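# Budgeting for a second gripper: whole unit or just spare fingers?

**histness_bench** wrote:

So we finally got the okay to spend money on the wrist end of our arm, and I'm way more excited than a grown adult should be! Our little shop, Histness, does light sorting work, mostly small molded parts. The question is how to split the budget. I can get one complete second gripper, or I can get a pile of fingertip pads plus one spare set of links and put the rest toward a decent compressor.

Quotes so far, all from Hultis:

- spare link set: $170
- textured pads, per pair: $6
- mounting bracket kit: $110

They haven't sent me a price for the full gripper yet. Anybody here bought both ways?

**padpusher** wrote:

Pads, pads, pads. They're the part that touches everything, and they're cheap. I changed ours four times last year and never once touched the links. Buy a big bag of them and go enjoy your compressor :)

What kind of surface do you have on there now? Smooth or patterned?
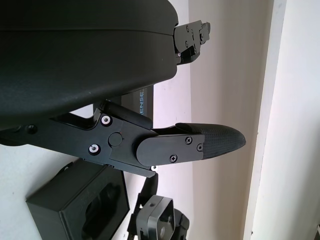
*Posted by **histness_bench** · 2018-04-01*

Patterned! It's the little diamond texture on a tapered tip, and I love it for the molded stuff. The pad sits at the end of a flat finger plate, and the plate has three small cross-head screws in it. One thing I want to price in is a box of those screws, because I drop them constantly and our floor eats them.

The pivot under the black cap is what worries me. If one of those goes, am I down until a new link set shows up?

**Noura Aoun** wrote:

I'm going to disagree with padpusher a bit. Pads wear out on a schedule you can see coming. A pivot doesn't give you that courtesy. We run two cells over at Nassar, and in December we lost a joint on a Thursday with a full order waiting. The pads in the drawer were no help at all. My vote is the complete second gripper, already bolted up and ready to swap.

Also, please get the lead time in writing. Ask for it on the same page as the price.

**padpusher** wrote:

Sure, but you have two cells and a paying line! For one arm doing light sorting, a whole spare gripper is a lot of money sitting on a shelf. The $170 link set covers the same failure if you don't mind an hour with a screwdriver.

**Noura Aoun** wrote:

An hour if you've done it before. My first one took the whole afternoon, and I put a link in backwards. But okay, fair point about the single arm. If they go with links, I'd say rebuild it once for practice on a slow day.

**toolcrib_maria** wrote:

Has anyone mentioned fasteners? I bought a bag of 102 small cross-heads from a surplus place and it's the best purchase in my whole cabinet. Measure the thread first though, I got the wrong pitch the first time around.

**histness_bench** wrote:

You people are great, thank you! I'm leaning toward the link set, ten pairs of pads and Maria's bag of screws. That's $230 before the screws, and the bracket kit can wait. I'll still ask Hultis for the full gripper price and the lead time, and if it comes in low enough Noura may win me over yet. Will post the quote when I get it.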